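Let the Blurb Say Less

I read the back covers of romance novels before I read anything else, and for the past couple of years I have been putting most of them back on the shelf.
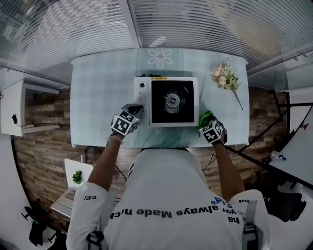

The trouble is that they all promise the same book. Two strangers, a secret, a danger, a question at the end that has only one answer. Will she learn to trust him? Of course she will. We are in the romance aisle, and a happy ending is the one thing we have all agreed on before paying.

I ran the fiction table at Ruddock Books for 22 years. Customers picked up a paperback, turned it over, read two lines and decided. Very few got to the third line. Publishers must know this, and yet the copy keeps getting longer and louder.

Take Noeline Baxter's "The Road to Dretach," a quiet, funny novel about a divorced surveyor and the man who owns the land she has been sent to measure. The best scene is an argument over a fence post. The back cover mentions passion twice, destiny once and the fence post never. I would have bought it for the fence post.

Her earlier book, "Winter at Tamumeck," had a print run of 3,000 and a back cover of four short sentences. It told you who the people were, where they lived and what they wanted. We sold it steadily until it went out of print. Nazar Romaniuk, who wrote that copy for Grurnow Press, told me he was given a Friday afternoon to do it and had no time to make it any longer.

I know the argument on the other side. Romance readers buy a lot of books, they know what they like, and familiar words help them find it. That is fair. If I want a marriage of convenience, I want the cover to say so. But naming the kind of story is a different job from telling me how I will feel at the end of it.

A blurb could give one detail that belongs to this book and no other – a job, a town, a bad habit – and then stop. I still have some 775 paperbacks at home, and the ones I remember buying were nearly all sold to me that way.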